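Plevano Forum > Handheld and fixed grippers > Good practice

Topic: Table rules before a recording session – do we need them in writing?

usta_lab
We are a small group and we record demonstrations with hand-held grippers. Until April every operator prepared the table in his own way. Now I must write one page of rules and I would like to know what other groups demand. My draft:

1. Marker is placed first and is not touched until the session ends.
2. Bottles closed before they go on the table.
3. Finger pads inspected every 100 episodes.
4. No change of objects inside one block of 18 episodes.
5. Operator says the task name aloud at the start.

Is something missing? Is something too strict?

kelvin_row
Rule 3 is too loose for me. Pads with a raised pattern collect dust in the grooves and the grip changes slowly, so you do not notice. We look at them before every block. It takes half a minute.

Elikem Acheampong
I disagree with kelvin_row. If you ask people to inspect so often, they tick the box without looking. We had a sheet with 83 ticks, all in the same pen and the same angle. I prefer fewer checks with a photo of the pads saved each time.

kelvin_row
A photo is fine, but then somebody must look at the photo. Who does it in your group?

Elikem Acheampong
The person who exports the data. Without the photo the export is refused. It is a simple script, I can share it.

Maribel Bermúdez
What I miss in the draft is faces. You write about bottles but you do not write that faces must be hidden before the files leave the lab. With a wide lens the operator is nearly always in the picture, also when he thinks he is standing behind it. For us this is rule number one and it is checked on every file.

usta_lab
Thank you Maribel, you are right. We do it already, but it was not on the page. I add it as rule 6. For rule 3 I will take the photo from Elikem and keep the 100, at least for now.

About rule 1, I should explain how we work. The marker stands on a small white stand near one end of the table, and the objects go further along: a bottle, a sheet of paper, a book standing up. My question is if the stand should be fixed with tape or only placed by a drawn line.

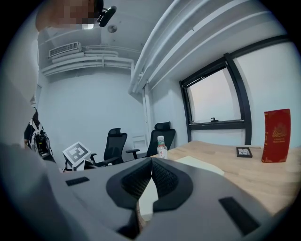

Maribel Bermúdez
Tape, please. A drawn line tells you where the stand was supposed to be, and people trust it too much. At Sostbridge we lost 3175 episodes from one Wednesday to the next, all with a marker turned by a few degrees. The line was still perfect.

kelvin_row
Tape leaves glue on wood and then the next person moves the stand to a cleaner place. I would screw a thin plate to the table and let the stand sit in it.

usta_lab
I am not allowed to make holes in this table – it belongs to the building. So tape, and new tape every week.

Elikem Acheampong
Then write also who changes it. A rule without a name is forgotten in our lab by the second week. And rule 4, I would let the operator break it if an object is damaged, with a note in the log.

usta_lab
Agreed for both. I will post version two when my colleague Asamoah has read it. He thinks rule 5 is silly, so it may take some days.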